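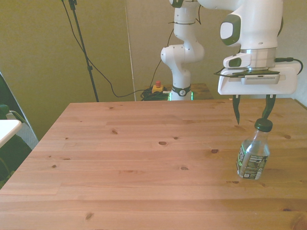 Corina Holzer wrote in after the last edition to say that the first coat of oil had stayed tacky for days, and that the guide should have told her to wipe off the excess much sooner. Steps 4 and 5 have been rewritten.

Section 6: Oiling a pine table top

Use Tufa table oil (order no. 2697) for indoor furniture. Tufa deck oil (order no. 1121) is for outdoor use only and must not be used on tables where food is served.

You will need: fine sandpaper, a vacuum cleaner with a brush head, lint-free cloths, a flat brush, gloves.

1. Clear the table and wash the top with warm water and a little washing-up liquid. Leave it to dry overnight.

2. Sand along the grain. Go lightly over the knots, which are harder than the wood next to them and will stand proud if you press hard on either side.

3. Vacuum off the dust, then wipe with a clean dry cloth.

Note: If a knot feels sticky, it is giving off resin. Wipe it with a cloth dampened with white spirit and let it dry before going on.

4. Stir the oil well. Brush on a thin coat, working along the planks from one end to the other.

5. After 55 minutes, wipe off all the oil that has not soaked in. Go over the surface again with a fresh cloth until it no longer looks wet.

6. Leave for a full day. Rub down lightly and repeat steps 4 and 5. Old or very dry tops may need a third coat.

CAUTION: Cloths soaked in oil can catch fire on their own. Spread them out flat outdoors to dry, or put them in a bucket of water, before throwing them away. Do not leave them screwed up in a bin.

CAUTION: Keep windows open while you work and until the oil has dried.

Do not put hot dishes on the table for the first week. Wipe up spilt water straight away during this time, and use mats under glasses and bottles.

For white rings and dark marks, see Section 7.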